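3. 재료와 배치

3.1 머그의 선택

앞 장에서 우리는 공용 탁자에서 마시는 그릇이 어떻게 놓이는지에 대한 이전의 논의를 정리하였다. 이 장에서는 본 연구에 사용한 머그, 매트, 그리고 함께 놓은 작은 물건에 대하여 적는다. 결과를 읽는 데에 필요한 내용이므로 조금 길게 적는다.

머그는 모두 캠핑용 컵의 모양을 가진 것으로 골랐다. 벽이 위에서 아래까지 곧고, 입구가 넓은 형태이다. 예비 조사에서는 아래가 좁은 찻잔과 허리가 들어간 유리컵도 사용하였다. 그러나 이런 그릇은 바닥의 크기와 입구의 크기가 서로 달라서, 참가자가 어느 쪽을 기준으로 자리를 판단하였는지 구별하기 어려웠다. 벽이 곧은 머그에서는 두 크기가 거의 같다. 그래서 위에서 본 자리와 바닥이 실제로 차지하는 자리를 하나의 값으로 다룰 수 있었다.

본 조사의 머그는 Plenness 제품으로, 가득 채웠을 때의 용량이 500 ml이다. 같은 형태로 세 가지 색을 준비하였다. 세이지그린, 짙은 남색, 그리고 검정이다. 세 색의 표면은 모두 무광이다. 유광 머그는 조명이 표면에 비치는 점이 문제였다. 예비 조사의 참가자들은 빛이 눈에 들어오는 것을 피하려고 머그를 옮기는 일이 있었고, 이 움직임은 우리가 알고 싶은 움직임과 섞여 버렸다. 무광 표면을 사용한 뒤에는 이런 이유를 말하는 참가자가 없었다.

색의 밝기는 본 연구에서 중요한 조건이다. 매트가 검은색이기 때문에, 검은 머그의 아래쪽 가장자리는 매트와 잘 구별되지 않는다. 반대로 연한 녹색 머그는 바닥의 윤곽이 분명하다. 참가자가 머그의 자리를 정할 때에 윤곽을 보고 정하는지, 아니면 손에서 느끼는 바닥의 접촉으로 정하는지를 알고 싶었으므로, 두 색의 비교가 필요하였다. 남색 머그는 그 중간의 조건으로 넣었다.

물을 넣은 조건에서는 머그마다 물 400 ml를 넣었다. 머그의 용량보다 적은 양을 넣은 것은 들어 올릴 때에 물이 넘치지 않게 하기 위해서이다. 뜨거운 음료는 사용하지 않았다. 실제의 사무실에서는 뜨거운 커피나 차가 더 많을 것이지만, 온도가 시간에 따라 변하면 참가자마다 조건이 같지 않게 된다.

3.2 매트와 탁자

탁자의 윗면은 흰색이고, 그 뒤의 벽은 밝은 회색이다. 이 조합은 Castgate 건물의 휴게 공간에 있는 것과 같게 맞춘 것이다. 우리는 2월에 이 휴게 공간을 방문하여, 사람들이 컵을 어디에 두고 가는지를 먼저 관찰하였다. 그때 알게 된 것은, 매트가 있는 자리와 없는 자리에서 컵의 위치가 다르다는 점이다. 매트가 없는 탁자에서 컵은 사람의 몸에서 먼 곳, 특히 벽에 가까운 곳에 자주 남아 있었다. 매트가 있으면 컵은 매트의 안쪽에 남았고, 가장자리에 걸쳐 놓인 컵은 드물었다.

이 관찰에서 본 연구의 첫 번째 물음이 생겼다. 매트는 탁자를 보호하는 물건이지만, 동시에 물건을 놓아도 되는 구역을 나타내는 표시가 될 수 있다. 만약 표시의 역할이 더 크다면, 매트의 두께나 재질이 바뀌어도 컵의 위치는 크게 바뀌지 않을 것이다. 만약 보호의 역할이 더 크다면, 빈 컵을 놓을 때에는 매트를 덜 지킬 것이다.

매트는 크고 검은 한 장을 사용하였다. 컵 하나를 위한 작은 받침이 아니고, 여러 물건을 함께 놓을 수 있는 크기이다. 작은 받침은 예비 조사에서 제외하였다. 받침이 작으면 컵의 자리가 이미 정해져 있는 것과 같아서, 참가자가 선택할 수 있는 것이 거의 남지 않는다. 큰 매트에서는 컵이 가운데에 올 수도 있고, 앞쪽이나 뒤쪽에 올 수도 있으며, 다른 물건과의 거리도 달라진다.

매트의 위치를 매번 같게 하기 위하여, 탁자 윗면의 아래쪽에 기준선을 표시하였다. 위에서 보이는 표시는 사용하지 않았다. 탁자 위에 보이는 선이 있으면 참가자가 그 선에 맞추어 물건을 정렬하려고 하기 때문이다. 매트의 앞쪽 가장자리는 탁자의 앞쪽 가장자리에서 18 cm 떨어져 있다. 이 간격은 참가자가 앉아서 팔을 올려놓는 데에 충분하였다.

3.3 함께 놓는 작은 물건

휴게 공간의 탁자에 컵만 있는 경우는 적었다. 펜 뚜껑, 영수증, 작은 통과 같은 물건이 컵의 옆에 함께 있었다. 정리할 때에 사람들은 먼저 컵을 옮기고, 작은 물건은 그대로 두거나 컵의 안에 넣었다. 이 행동을 조건에 넣기 위하여 우리는 작은 물건 하나를 머그와 함께 매트 위에 두었다.

작은 물건으로는 Zotarano의 교육용 조각 세트에서 고른 것을 사용하였다. 육면체, 구, 원통을 비교한 다음에 원통으로 정하였다. 구는 탁자가 조금만 흔들려도 굴러서 시작 위치를 지키기 어렵다. 육면체는 어느 면으로 놓아도 모양이 거의 같아서, 참가자가 물건을 바로 세웠는지를 판단할 수 없다. 원통은 세운 상태와 눕힌 상태가 분명히 다르다. 누운 원통을 사람이 세우는가, 또는 누운 채로 두는가 하는 것은 정리에 대한 그 사람의 기준을 보여 주는 하나의 단서가 된다고 생각한다.

원통의 색은 보라색으로 하였다. 머그의 세 색과 겹치지 않고, 검은 매트와 흰 탁자의 어느 쪽에서도 구별이 되는 색이다. 머그와 원통이 같은 계열의 색이면 참가자가 두 물건을 한 벌로 생각할 가능성이 있다. 한 벌로 생각한 물건은 가까이 놓이기 쉬우므로, 이 가능성을 피하려고 하였다.

시작 배치는 두 가지이다. 첫째 배치에서는 머그가 매트 위에 서 있고 원통은 머그의 오른쪽에 떨어져 누워 있다. 둘째 배치에서는 같은 물건을 사용하지만 원통을 머그의 왼쪽에 세워 둔다. 그림 2에서 세이지그린 머그를 사용한 첫째 배치를 볼 수 있다.

그림 2. 첫째 배치. 흰 탁자에 깐 검은 매트, 연한 세이지그린 머그, 오른쪽에 누운 작은 보라색 원통.

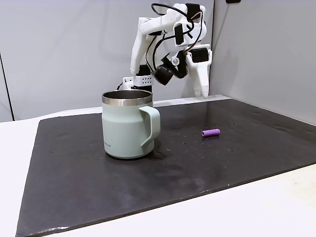

물을 담은 머그와 빈 머그는 매트 위에서 같은 자리에 놓이는가?
물을 담은 머그는 빈 머그보다 매트의 가운데에 더 가깝게 놓인다. 빈 머그의 자리는 참가자에 따라 차이가 크고, 매트의 뒤쪽에 놓이는 경우도 많다.

이 차이는 첫째 배치와 둘째 배치에서 모두 나타났다. 따라서 원통이 어느 쪽에 있는지만으로는 설명할 수 없다. 면담에서 참가자들은 물이 있는 머그에 대하여 "팔에 닿지 않는 곳"이라는 표현을 자주 사용하였다. 그러나 매트의 가운데가 반드시 팔에서 가장 먼 곳은 아니다. 더 먼 곳은 매트의 뒤쪽이다. 참가자들은 몸에서의 거리와 매트 가장자리에서의 거리를 함께 생각한 것으로 보이며, 그 결과로 가운데가 선택되었다고 우리는 해석한다. 거리에 대한 자세한 값은 4장에서 다룬다.

3.4 절차

조사에는 성인 30명이 참여하였다. 모두 Castgate 건물에서 일하거나 그 건물을 자주 이용하는 사람이고, 휴게 공간의 탁자를 사용한 경험이 있다. 참가자는 한 사람씩 탁자의 앞에 앉았다. 진행자는 참가자의 시야에 들어오지 않도록 옆의 의자에 앉았고, 과제를 읽어 준 다음에는 질문이 없는 한 말을 하지 않았다.

과제는 두 부분으로 되어 있다. 앞부분에서 참가자는 머그를 들어서 마시는 동작을 한 번 하고, 다시 내려놓는다. 실제로 마시는 것은 요구하지 않았다. 어디에 놓으라는 말도 하지 않았다. 뒷부분에서는 "다음 사람이 탁자를 쓸 수 있게 해 주십시오"라는 문장을 읽어 주었다. "정리하십시오"라는 말은 의도적으로 피하였다. 예비 조사에서 이 말을 들은 참가자들은 모든 물건을 한 줄로 맞추려고 하였고, 휴게 공간에서 관찰한 행동과 매우 달랐다.

머그의 색과 물의 유무는 참가자마다 순서를 다르게 하였다. 한 조건이 끝나면 참가자는 잠시 탁자를 등지고 앉았고, 그동안 진행자가 시작 배치를 다시 만들었다. 이때 머그의 바닥과 매트의 표면을 마른 천으로 닦았다. 바닥에 물이 묻은 머그는 매트 위에서 미끄러지는 정도가 달라질 수 있다. 또 매트에 둥근 물 자국이 남으면, 참가자는 그 자국에 맞추어 머그를 놓는다. 이 현상은 그 자체로 흥미롭지만 본 연구의 범위에는 들어가지 않는다.

과제를 마친 다음에 짧은 면담을 하였다. 질문은 머그를 놓은 자리에 대한 것과 원통에 대한 것이다. 원통에 대해서는 그것이 무엇이라고 생각하였는지를 먼저 물었다. 물건의 용도를 모르면 그것을 치워도 되는지 판단하기 어렵기 때문이다. 참가자들의 대답은 장난감, 도장, 병마개 등으로 다양하였다. 누군가가 놓고 간 물건이라고 생각한 참가자는 원통에 손을 대지 않는 경향이 있었다. 반면에 쓰레기라고 생각한 참가자는 원통을 머그 안에 넣거나 매트의 밖으로 옮겼다.

3.5 기록과 분류

머그의 자리는 Msimang 격자를 사용하여 기록하였다. 이 방법은 매트의 면을 같은 크기의 칸으로 나누고, 그릇의 바닥이 가장 넓게 닿은 칸을 그 그릇의 자리로 정한다. 바닥이 두 칸에 같은 넓이로 닿은 경우에는 참가자의 몸에 가까운 칸으로 기록하였다. 매트 밖에 놓인 머그는 탁자의 앞쪽, 뒤쪽, 왼쪽, 오른쪽으로만 구분하였다.

손잡이의 방향은 따로 기록하였다. 손잡이가 사용하는 손의 쪽을 향하면 "준비된 방향", 그 반대이면 "닫힌 방향"이라고 부른다. 이 이름은 우리가 편의를 위하여 붙인 것이고, 참가자의 의도를 나타내는 것은 아니다. 앞부분의 과제에서는 준비된 방향이 대부분이었다. 뒷부분에서는 이 경향이 약해졌으며, 손잡이의 방향을 신경 쓰지 않았다고 말한 참가자가 많았다.

원통은 상태와 거리로 나누어 기록하였다. 상태는 세움, 눕힘, 머그 안, 매트 밖의 네 가지이다. 거리는 원통이 머그에 닿는 경우와 닿지 않는 경우로만 나누었다. 처음에는 거리를 더 자세하게 재려고 하였으나, 누운 원통에서는 어느 끝을 기준으로 할지에 대하여 기록자 사이의 의견이 일치하지 않았다. 그래서 단순한 구분을 선택하였다.

기록은 두 명의 연구자가 서로의 기록을 보지 않고 진행하였다. 기록이 다를 때에는 함께 검토하여 하나로 정하였다. 다른 경우의 대부분은 검은 머그에서 생겼다. 검은 매트 위에서 검은 머그의 바닥이 어디까지인지 보기 어려웠기 때문이며, 이 어려움은 참가자에게도 있었을 것으로 생각한다. 세이지그린 머그에서는 기록의 차이가 가장 적었다.

분류표의 마지막 수정은 2025년 6월 3일에 하였다. 이 수정에서 "머그를 뒤집어 놓음"이라는 항목을 추가하였다. 물이 없는 조건에서 몇몇 참가자가 머그를 뒤집었는데, 처음의 분류표에는 이 행동을 적을 곳이 없었다. 뒤집은 이유는 서로 달랐다. 먼지가 들어가지 않게 하려고 했다는 대답이 있었고, 사용이 끝났음을 알리려고 했다는 대답도 있었다. 두 번째 대답은 휴게 공간의 습관과 관계가 있을 수 있으므로 면담 기록에 별도의 표시를 하였다.

3.6 재료에 대한 제한

본 연구의 머그는 형태가 하나뿐이다. 벽이 곧고 입구가 넓은 머그에서 얻은 결과를 손잡이가 없는 잔이나 뚜껑이 있는 텀블러에 그대로 적용하기는 어렵다. 특히 텀블러는 넘어져도 물이 쏟아지지 않는 제품이 많으므로, 물의 유무에 따른 자리의 차이가 작아질 가능성이 있다.

매트도 한 가지 색만 사용하였다. 검은 매트는 흰 탁자와의 대비가 강하여 구역의 경계가 매우 분명하다. 탁자와 비슷한 색의 매트에서는 경계의 역할이 약해질 수 있으며, 이 경우에 참가자가 무엇을 기준으로 자리를 정하는지는 본 연구의 자료로 대답할 수 없다. 밝은 회색 매트를 사용하는 조사를 준비하고 있고, 그 조사에서는 시작 배치를 그림 2와 같게 유지할 예정이다.

작은 물건이 하나였다는 점도 적어 둔다. 실제의 탁자에는 여러 가지 물건이 섞여 있고, 그중에는 주인이 분명한 것과 분명하지 않은 것이 있다. 원통의 용도에 대한 대답이 다양했던 것은 분석에 도움이 되었지만, 열쇠나 안경과 같이 누구나 아는 물건이었다면 참가자는 다르게 행동하였을 것이다.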